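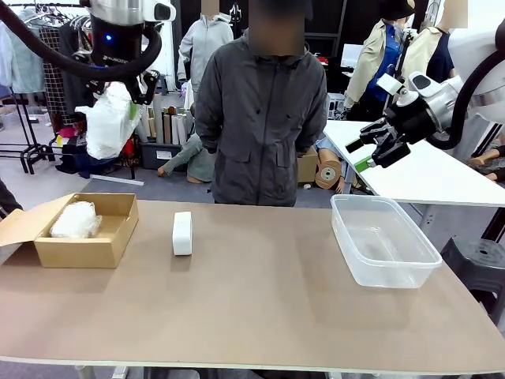 Home | Programs | Laptop Loans | Reports | Contact

Hevamel Laptop Loan Program: Progress Report to the Horobets Fund

Submitted by Uliana Kravchuk, program manager
Jan 9, 2019

1. Where the program stands

The grant paid for the purchase of 105 used business laptops and for the first year of lending them to adults in Plerkcombe who are enrolled in job training or evening classes. All 105 machines have been bought. 80 are out on loan as of this report. Of the remainder, most are set up and waiting for borrowers in the February intake, and a few are still on the repair bench.

We had planned to have every machine on loan by the end of December. We missed that, mainly because of the battery problem described in section 3 and because one of the evening classes moved its start date from November to February. The class is full and its students have already signed loan forms.

2. Purchasing

The laptops came from Holetti in two lots. The first lot was as described in the quote: 14-inch screens, 8 GB of memory, solid state drives, US keyboards. The second lot was short on memory. A good share of those machines arrived with 4 GB, which is enough for email and typing but slow for the bookkeeping software used in one of the courses. Holetti accepted the claim and sent the extra memory at no charge. Otis Whitlock fitted it over two Saturdays.

Chargers were a smaller issue. The second lot came with a mix of original and third-party chargers, and some of the third-party ones did not have the right tip. We bought replacements from the supplies line, at a total cost of $2,353 together with carry sleeves and a box of spare power cords. This was over what we had budgeted for accessories. We moved money from the printing line to cover it, as agreed by phone with your office, and the total budget has not changed.

We will use Holetti again if there is a second round, but the order will state the memory and the charger type for each machine.

3. Repairs and batteries

Every laptop is tested before it goes out. The test is a full charge, a run on battery until it shuts down, a check of the keyboard, ports, camera and wireless, and a clean install of the operating system. The first lot passed with few problems. In the second lot we found many batteries that would not hold a charge for a two-hour class, and we decided not to lend those machines until the batteries were changed.

Replacement batteries took longer to arrive than the seller promised. The order was split into three shipments and the last one is still on its way. Otis has been changing batteries as they come in - the job is quick on most of the models we have, slower on the ones where the keyboard has to come off first.

Loaned machines have held up well. Four have come back for repair: a cracked screen, a broken hinge, and two with liquid in the keyboard. The screen and the hinge were fixed in house. One of the two wet machines was saved with a new keyboard. The other has been stripped for parts.

4. Borrowers and loan terms

Loans run for the length of the course plus 30 days. Borrowers sign a one-page form and pay no deposit. At the start we asked for a deposit of $25, but Severyn Vakulenko, who runs the sign-up desk, reported that people were walking away from it, and we dropped it in the third week. Returns have not suffered. Two machines are overdue and we are in touch with both borrowers.

The most common request at the desk is for help with home internet, which the grant does not cover. We keep a printed sheet of low-cost plans and places in town with free wireless. The second most common is for a mouse. We now include one with each loan when we have them.

Borrowers who finish a course can buy their laptop at a reduced price. So far there has been more interest in this than we expected, and we need a decision from you on whether the money from sales goes back to the program or is returned to the fund. The grant letter does not say.

5. Data and security

Drives are wiped when a laptop comes back, before anything else is done with it. Borrowers are told this at sign-up and again in a text message one week before the due date. Two people asked us to recover files after the wipe and we could not. The text message was added after the second case.

6. Next quarter

- Finish the battery work and release the last machines from the bench.
- Lend to the February intake.
- Write up a parts list by model so that repairs do not depend on Otis alone.
- Collect the first set of borrower surveys. Vira Lysenko is preparing the form.
- Agree on the rules for sales with the Horobets Fund.

A full list of serial numbers and the receipts for accessories went to your office separately. Please send any questions to the program desk.

Comments (3)

Dolores P.
I have one of these for the bookkeeping class. Works fine, battery lasts the whole evening. Is the sale price posted anywhere?

Severyn Vakulenko
Not yet. We will put it on the Laptop Loans page once it is settled.

Eimear Nic Aodha
Which models need the keyboard removed to get at the battery? We are looking at a used lot for our own office and would like to avoid those.

Related
Laptop loan form and terms
Low-cost home internet in Plerkcombe
What we check before a used laptop goes out
February class schedule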